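Milum Gray Metal Bin, Sloped Sides
Sold singly or as a pair

Storage > Bins > Metal

I've been selling bins for long enough to have opinions about them, and my main one is that most bins are too deep. You drop your keys in, you drop a scarf in on top, and that's the last you see of the keys until spring. The Milum is the one I kept for my own house (two of them now, I went back for the second) and it's been on the shop list ever since.

It's a plain gray metal bin with sides that slope outward, so the opening is bigger than the floor. That sounds like a small thing, but it makes a real difference when you're standing over it hunting for something. You look straight down and there's your stuff. No lid, no dividers, no little label holder that snags your sleeve.

What I use mine for

Mostly the end-of-day pickup. I carry one through the house around dinner time and everything that's on the wrong surface goes in -- cups, toys, the hairbrush that lives everywhere except the bathroom. Then it sits on the table and people come and claim their things, or they don't, and I put them away myself while the pasta water boils. The second bin I keep for whatever has to go upstairs. My sister uses hers for potatoes and onions, and I have one customer who bought four for her seed packets and garden gloves.

About the finish

Please read this bit before you order! The inside floor is bare metal and it does dull with use. If you want something that stays bright and shiny for years, this isn't your bin, and I'd send you over to the Caruso enamel range instead. I like the worn look myself. Scuffs from toys and crockery blend in after a while and you stop noticing the first scratch, which I promise you will notice.

Wipe it with a damp cloth and dry it straight away. Don't leave wet things standing in it overnight. Skip the scouring pads.

Noise

It's metal, so yes, it clanks. Pierina Caruso, who runs the enamel side of things and shares my stockroom, can tell from the other end of the building when I'm unpacking a delivery. If you've got a sleeping baby or thin walls, cut a piece of felt for the bottom. We sell the Zetton felt sheets and one sheet does one bin with a bit left over for chair legs.

On wood tables I'd stick felt dots on the underside as well. I didn't, at first, and my table has the marks to show for it.

How much goes in

I don't give a number in liters because nobody I know stores liters. Think of one layer of ordinary household odds and ends, laid flat, where you can pick any one of them out without digging. 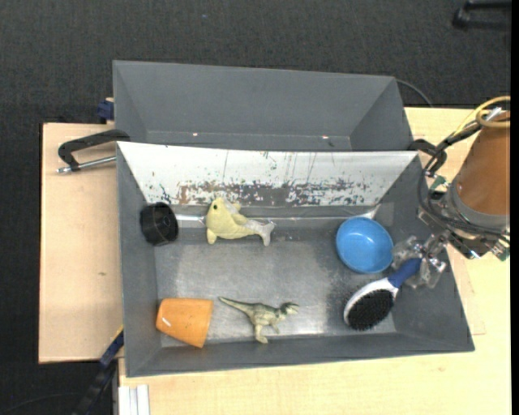 Milum bin with cups, blue bowl, hairbrush and two toys; second bin behind.

You can pile it higher than that, of course. I do when we have company coming. It just stops being a bin where you can find things and turns into a bin where you hide things, and I've got closets for that.

Ordering

Bins ship from the Gretbridge stockroom, wrapped in paper with card at the corners. I've sent out over 3000 of them now and the card has cut the dented ones down to very few, but if yours arrives with a ding, email me a picture and I'll swap it. Small rub marks from the wrapping aren't a fault and usually come off with a soft cloth.

The next batch lands in May. There are 300 coming and 70 are already spoken for, so put your name on the list if you want a pair -- I can't always split them up later on. Shop and office orders go through Gualtiero Sartori, who'll work out a price with you for 200 or more.

Goes with: Zetton felt sheets, Zetton felt dots, Caruso enamel tray (small)

Returns: fine within the month, unused, in the paper it came in.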